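Products | Planning | Spare Parts | Contact

Equipment > Bench Cells > Ullard Two-Arm Cell

Filed under: Sorting and Small Parts

The Ullard cell comes with two arms on one front rail. When you plan the budget, please count the arms, the rail and the enclosure as one item. Bins and gripper fingers are ordered separately. Delivery from Ulska takes about 39 days, and orders for December must be confirmed earlier. Price of the base set: 1118 euros.
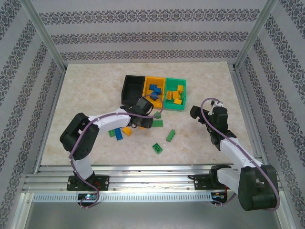
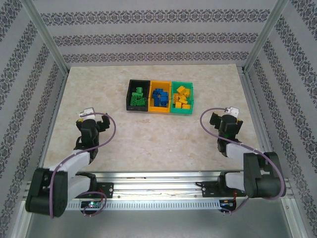
Sorting bricks into bins.

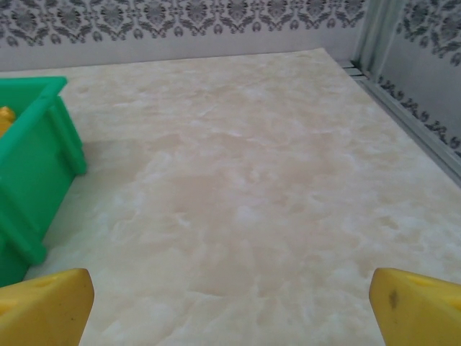 Larysa Maksymiv wrote to us that she would also put 140 euros aside for spare fingers in the first year.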